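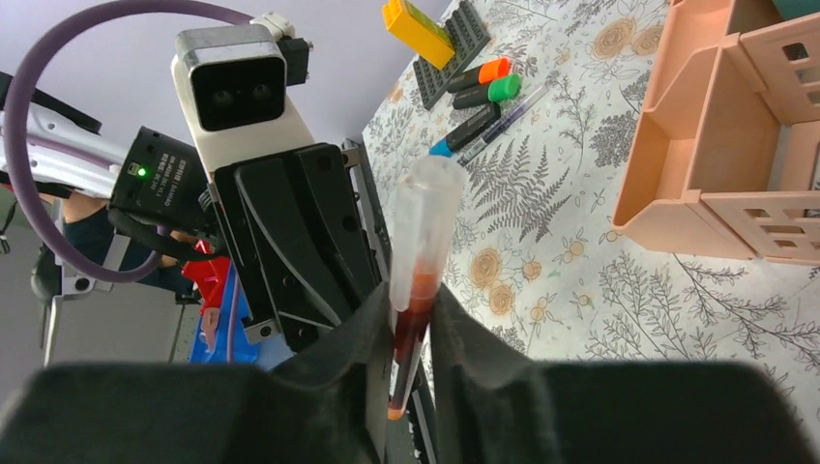
The learning group at Graltow spends most of its week on something that sounds simple, which is showing a pair of robot arms how to do small jobs so that a program can later have a go at them by itself. I had pictured a lot of typing. What I found was a good deal of sitting, squinting and starting over, and a team lead who was happy to talk for most of an afternoon while the work went on beside us. We began with the grippers, and with how lightly they have to hold things. "You get a clear plastic tube between two soft black fingers, with that dark red-brown liquid in the lower half, and everybody in the room goes a little quiet," she told me. "Look at the creases where the finger presses on it. I love those creases! A hard finger would give you one thin line of contact, and these fold themselves against the tube, so the person driving has a bit of forgiveness."

The person driving is one of the operators, and the arms follow the operator's hands. Every attempt is recorded from beginning to end, camera views and joint positions together, and the team calls each recording a take. A take might last less than a minute. On a good day one operator brings in 60 of them, and on a bad day (she made a face here) you would rather not ask.

I wondered whether the bad ones simply get thrown away. "Oh, no, no," she said. "We used to, and I'm still sorry about it. Now if an operator fumbles and then fixes it, we keep the whole thing, fumble and all. The program is going to fumble too, you see, and it has to have watched somebody recover. What we do throw out is a take where the operator hesitated for no reason, say they were thinking about lunch. The arm hangs there in the air, and the program learns to hang there too. We had a version last winter that would reach out and then just wait, very politely, for ever."

The current collection is called Timisex, a name that came off a whiteboard and stuck before anyone could object, and it stood at 535 accepted takes on the morning I visited. The aim is to have it finished in July. An earlier one, Grolitz, was all done on a bare gray bench under even light, and she speaks of it fondly but with some regret. The program trained on it did very nicely until the bench was moved to the other side of the building, next to a window.

So nowadays the tables are dressed. Cloths with busy patterns, toy bricks, markers and highlighters, a piece of dollhouse furniture: she is always on the lookout for more, and she admits her shopping has become hard to explain at home. "I was in a store looking at a flowered tablecloth and thinking, that will confuse it beautifully," she said. "My sister was with me and thought I was planning a party." The things on the table get shuffled between takes, and every so often the whole cloth is changed.

Clear plastic is her particular worry. A camera sees a toy brick without any trouble, but an empty stretch of tube can take on whatever color is lying behind it, and a pattern behind it only makes matters worse. The liquid helps, she said, as does anything solid at the ends. She wants plenty of takes with the tube held at a slight lean as well, as people seldom hold anything perfectly straight and she doesn't see why a robot should expect them to.

We talked for a while about the operators, whom she clearly adores. New ones train for 2 weeks before any of their takes are kept. The fast ones are not always the best, in her experience, and one of the steadiest she ever had came from a job decorating cakes. Each session ends with a short note in the operator's own words, and she reads them all, usually on Friday with a large coffee. "Somebody wrote, 'Left hand felt grumpy after three.' I went and looked, and a cable had been tugging on the left arm. There's no number in the recording that would have told me so kindly."

A second room, which goes by the name Oshima, is being fitted out down the hall for the fall, with space for longer jobs that need both arms to take turns. I asked what the first of those would be. She would like it to be putting a cap on a tube, taking it off again and setting both down where a person could find them, and she reckons it will need 14 operators, each with different habits. She has already started on the tablecloths.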